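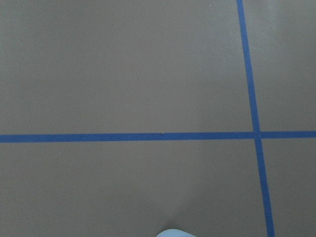

Skarton Parish Register Transcriptions, release 2

Contents
Summary
Files
Columns
Transcription rules
Dates
Known problems
Reuse and citation

Summary
This release holds line-by-line transcriptions of baptism, marriage and burial entries from 17 bound registers. The entries were typed from microfilm copies, one row per entry, and checked against a second reading. The text is meant for family history work and for studies of naming and spelling. It does not replace the registers as a legal source.

Files
baptisms.csv -- one row per child
marriages.csv -- one row per couple
burials.csv -- one row per person
places.csv -- place names as written, matched to a standard form
volumes.csv -- volume number, first and last page, condition notes

All files are UTF-8 with a header row. Fields are separated by commas and quoted where needed. Line endings are LF. Release 1 used semicolons, so import scripts written for it will need a change.

Columns
entry_id: volume, page and line joined by hyphens. Stable between releases.
name_raw: the name exactly as written, including abbreviations.
name_std: the expanded form. Blank if the reader could not decide.
place_id: key into places.csv.
date_raw: the date as written.
date_iso: the converted date, or blank.
reader, checker: initials.
flag: U for uncertain reading, D for damaged page, X for an entry crossed out in the register.

Transcription rules
Spelling is kept. Latin first names stay in Latin in name_raw and are given in the local form in name_std. Superscript letters are lowered to the line. Square brackets mark letters supplied by the reader, and a question mark inside brackets marks a guess. Marginal notes go in the notes column, even when they are in a later hand.

Where the two readings differed, Bohumila Kadlec made the final choice. The rejected reading is kept in notes after the word "alt".

Dates
Feast days were converted with a lookup table compiled by Vilém Paulík. Burials entered only by month carry the year and month in date_iso with no day. Volume 2 sometimes leaves the year out after January; it was carried forward from the last full date and the row is flagged U.

Known problems
207 rows in burials.csv have no place_id.
Twins may share a single entry_id in volume 9. Use the row order to tell them apart.
Ages under one year are mixed: weeks in some volumes, months in others. The unit is in age_unit and should be read before any averaging.

Reuse and citation
Free for any use with credit. Cite as: Kadlec, B., and Paulík, V., Skarton Parish Register Transcriptions, release 2, 2020-08-07. Send corrections to Janka Šimek with the entry_id and the proposed reading.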